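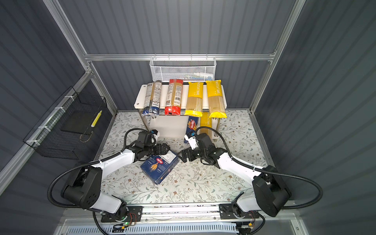 Your status line is up for spring cleaning (yes, in January)

If you've logged into Brasemer chat this week you may have spotted the little gray nudge under your name asking whether your status is "still true." That's the new expiry feature, it went live on 29th January, and I am so happy about it that I asked for the whole item this issue.

A bit of history for the newer folks. Status lines on Brasemer used to be 20 characters long. Twenty! You could say "lunch" or "at the dentist" and that was the end of your career as a writer. Then the limit went up to 200, and people went wild. Song lyrics, soup recipes, a running count of days since the last printer jam, one very long argument about whether a hot dog bun should be toasted, carried on entirely between two people who were both marked as away. I loved every minute of it. I still read them on my break – all of them, top to bottom, the way other people read the comics.

But the good ones got buried. When the Lawal server was moved over to Skeststead last May, someone pulled a list of every status that hadn't been touched since the day it was written, and there were 1359 of them. Plenty said "back in 5." A few wished us a happy new year for a year we'd all finished with. And I'll own up to mine, which said I was out buying a birthday cake and had been saying so for 13 months.

So now you pick how long your status stays up when you write it. An hour, the rest of the day, a week, or "until I change it." If you choose that last one you'll get the gray nudge every so often, and one click on "still true" makes it go away. Let it lapse and your line goes blank. Nothing is deleted, by the way. Your old ones are kept under Past Lines in your profile, where only you can see them, and you can put any of them back up with the round arrow. I spent most of an evening in there and found a limerick I have no memory of writing (it's pretty good!).

A few things people have been asking in the Ramside room:

Does it change my dot? No. The green, yellow and red dots work the same as they always have. The dot is about whether you're at your keyboard and the line is about whatever you like.

Can I still use line breaks? Yes, up to three, and the space at the front of a line finally stays put. The people who make little pictures out of slashes and parentheses are already showing off. Go look at the Ramside list after hours, there's a fish in there that is really something.

What about auto replies? If somebody messages you while you're away, they get your line sent back to them once, and then not again until you've returned and left a second time. The old version sent it every single time, so a chatty friend could get the same joke six times in a row. I know a few of you liked that. There's a checkbox to bring it back, under Replies, near the bottom.

Do colors still work? In the desktop program, yes. On the phone they show up as plain text for now, so if your line depends on being purple, maybe give it a backup plan.

My own small request, since I've got the space: write one that sounds like you. "Away" is fine, I know you're away, the dot told me. But tell me what you're eating, or what you're reading, or which song has been stuck in your head since breakfast. I've worked with people for years over this thing without once being in the same building, and a fair amount of what I know about them came from two lines of text they typed on their way out the door. One of them got me into birdwatching. Another convinced me to try pickles on a grilled cheese, and I haven't gone back.

We'll print a handful of favorites in the next issue. To put yours in, open Past Lines, click the star next to it and choose "share with newsletter." You can star as many as you want, and you can leave your name off if you'd prefer – just untick the box before you send. Keep them clean enough for the front page, please, and if it's a lyric, tell us the song!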